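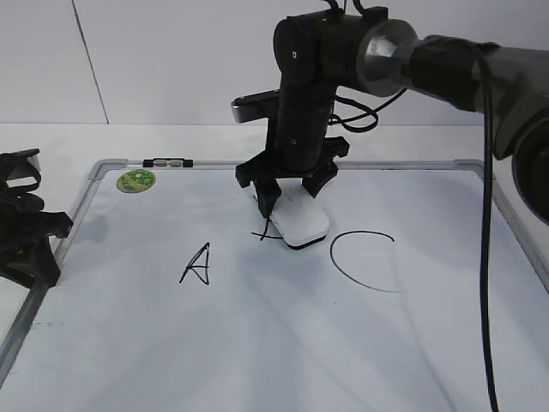

Have you ever wondered why you can write on a whiteboard, wipe it off, and start all over again, when a marker line on your bedroom wall stays there until a grown-up finds it? Come along and let's find out together!

The secret is in how smooth the board is. Paper is full of tiny fibers, and ink loves to soak down in between them. A whiteboard has a slick, shiny coat, so the ink just sits on top and dries there. Marker ink also has something a little slippery mixed into it, which helps it let go when you rub it. 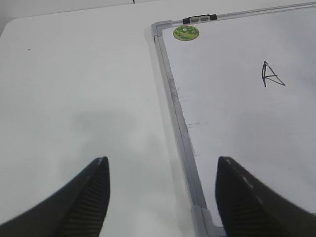 Around the outside of many boards runs a metal frame, often aluminum, which is nice and light to carry. It keeps the thin edges from getting bumped or bent, and the caps on the corners cover the pointy bits (your elbows will be glad of those!).

Wiping doesn't always get everything, though. If you leave your letters up from February all the way to March, they may leave gray ghosts behind, and then it's time to ask for a soft, damp cloth.

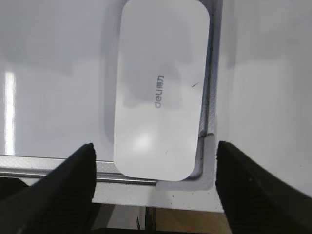 A metal frame with a rounded corner.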